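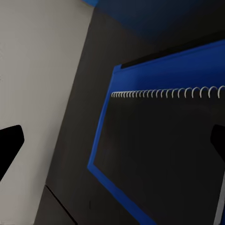 Oksana Sirko wrote in to ask whether she'd wreck anything by letting go of the controller in the middle of a move. No, you won't! The arm just holds where it is until you squeeze the trigger again. Her email had a lot of good questions in it, so I've folded most of them into this page along with the old ones.

Do I need a real arm to start?
Nope. Everybody at Datham starts in the simulator, me included, and I still go back there whenever I'm trying out something new. You need a laptop, the controller, and some patience with your own thumbs.

What counts as a demonstration?
One run of the task from start to finish, done by you, by remote control. Press record, do the thing, press stop. If you forget to press stop (I do this constantly), you can trim the end off afterward in Kvam.

How many do I have to record?
We ask for 8 per session. The set I'm training on right now has 1134 in it, but that's many people over a long stretch, so please don't look at that number and panic.

The wrist view makes me lose track of where I am. Help?
Oh, that one gets everybody. The wrist view moves when the gripper moves, so a small twist looks like the whole world tipping over. Keep the room view open next to it, use that one for the big moves, and switch over to the wrist for the last bit. Some 6 sessions in, it stopped bothering me.

Should I throw out the runs where I fumble?
Please don't! If you missed, backed up and got it on the second try, keep it. I like having those, because the robot is going to miss too and it needs to have seen somebody recover. Runs where you gave up or went for the wrong object can go.

Can I go slowly?
Slow is fine, stopping is less fine. Long pauses teach the robot to pause, and I once trained one that would hover forever because I'd been drinking coffee between moves.

When can I guide the arm by hand?
After your first two sessions in the sim. Hand guiding happens on the Ledier arm, and you book it through Deepika Rodrigues. Take off rings and bracelets first, and keep your free hand near the stop button.

Does it work with my game controller?
Probably, if it has analog triggers. Support for the Allari one is planned for November.

Last updated June 28, 2026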